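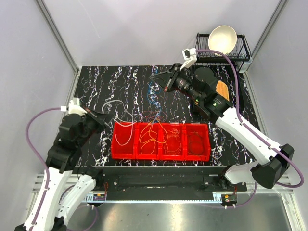 OK, cable thread. I have been putting off the drawer of shame since July and today I'm sorting it, one category at a time, and I'm going to post as I go so that I can't quit halfway and shove it all back in. The system is red plastic bins in a row, pushed right up against each other so nothing can fall down the gaps. Clear tubing has the one on the far left, thin orange and yellow wire is in the two middle ones, and the dark red wire gets the one on the right, where you can barely see it because red on red, great planning. The middle ones are already spilling over their rims. We go on.

First thing I'd tell anybody starting on this: sort by what it is before you sort by how long it is. I did length first last time and ended up with a pile of "medium" that had speaker wire, aquarium tubing and a phone charger in it. Medium is not a category!!

Second thing. Open bins, no lids. I had the lidded kind from Curitz for ages and I never once put anything away in them, I just set stuff on top of the lids. With an open bin you can chuck a coil in from across the room (I miss, but still).

Somebody already asked why red. They were on sale at Gaete in the closeout aisle and it was red or a kind of mustard. That's the whole story.

Would I get a lighter color next time, yes. Dark wire in a dark bin is a pain to find under a lamp. If you're buying new, get white or pale gray and thank me later.

Tubing! People forget tubing when they sort cables and then it ends up living with the extension cords forever. I keep mine as one loose loop. If you fold it, it kinks, and a kinked piece of clear tube is good for basically nothing, the pinch never really comes out. Big lazy loop, drop it in, done.

Thin wire is the hard one. Thick cables want to be coiled, they sort of tell you which way to go. Thin hookup wire just wants to be hair. I have lost entire Sunday afternoons to it.

What works for me, after a lot of swearing: find ONE end. Don't pull it. Hold it and shake the rest of the bundle so it loosens up, then feed the end back through wherever it came from. Pulling makes the knots smaller and smaller until you need a needle.

Also work on a surface you can see the wire against. Orange and yellow on a black tabletop, easy. Blue on black, you will be hunting for it with your fingertips. My grandmother untangled yarn on a bedsheet and I finally get why.

Jyoti Kaushik says to wind it around your hand in a figure 8 and I want it on the record that she was right and I was wrong. I'd been wrapping everything in a plain circle around my thumb and elbow, which puts a twist in with every single turn, and then it springs open like a party trick when you let go. Figure 8, the twists cancel out, it lies flat. I tried it on a long piece of the yellow this morning and it stayed put.

Ties. I've tried:
rubber bands (go crispy, snap, leave a gross stripe)
twist ties from bread bags (fine for the thin stuff, honestly my favorite)
the Ostine hook and loop strips (good for thick cables, way too bulky on hookup wire)
masking tape (never again, the glue)

Pipe cleaners also work, if you have kids and therefore have 600 pipe cleaners.

Break for lunch. Umesh Malhotra has replied to this thread with a photo of his own cable drawer and I think we should all send him our best wishes. Umesh, is that a whole trumpet mute in there?

Back. He says yes it's a mute and no he doesn't play the trumpet.

White cables. I have so many and they all look exactly the same from the outside, so I've started putting a dot of nail polish near each plug. Green for things that still charge, pink for the ones I haven't tested yet. If it fails the test it goes straight in the recycling bag, no second chances, no "maybe it only works at an angle."

The angle cable is a lie you tell yourself, by the way. If you have to prop your phone on a mug to charge it, that cable is finished.

Someone wants to know how short is too short to keep. My rule for hookup wire is 5 inches. Anything under that goes out, unless it's a color I'm low on. Do I break this rule? Constantly. I have a jam jar of tiny red bits that I would defend with my life.

Labels – I'm for them, but put them on the front of the bin where you'll see them standing up. I put mine on the bottom once, thinking it would look cleaner, and had to pick up every bin and tip it to find out what I had. Guess what fell out.

Another one from the replies: "why not drawers with dividers." I've done dividers! The Ustuton ones that click together. They're good for plugs and adapters and little chunky things. Wire just climbs over the dividers and makes friends with the wire next door. It needs higher walls, and even then it'll try.

Which brings me to overfilling. If stuff is looping out over the rim, the bin is too small or you own too much, and I've decided for now that the bin is too small. So orange and yellow are getting a bin each and a third one for the pieces where they're so knotted together that I can't face it yet. I'm calling that one Later.

Everybody should have a Later. Mine has a rule that it gets emptied before I'm allowed to buy any more wire. We'll see how that goes.

Small update, I found a drawer unit in the hall closet with MORE cables. I had forgotten about it completely. There's a flat gray ribbon cable in there that must be from the first computer I ever owned, and a printer cord with a plug so big it could be from 1876.

I kept the ribbon cable. I know. It's going in a frame or something, leave me alone.

Where I've got to: tubing is done. Dark red is done, one coil, sitting nicely. White is half tested, more pink dots than I'd like. Orange and yellow are still a bird's nest, but a smaller bird.

For anyone asking how long this takes, put on a long podcast, and don't start after dinner. Good light, a comfortable chair, scissors within reach so you don't get up and wander off. I got up for the scissors once and reorganized a shelf of mugs.

Also please don't put batteries in with loose wire. Batteries get their own box with the ends taped, mine are on the high shelf.

Jyoti wants me to weigh the recycling bag when it's full and I'm not going to, I don't want to know. Tomorrow is the blue wire and all the adapters, and if anyone has a decent way to store the big square power bricks that doesn't involve a shoebox, please, I'm listening.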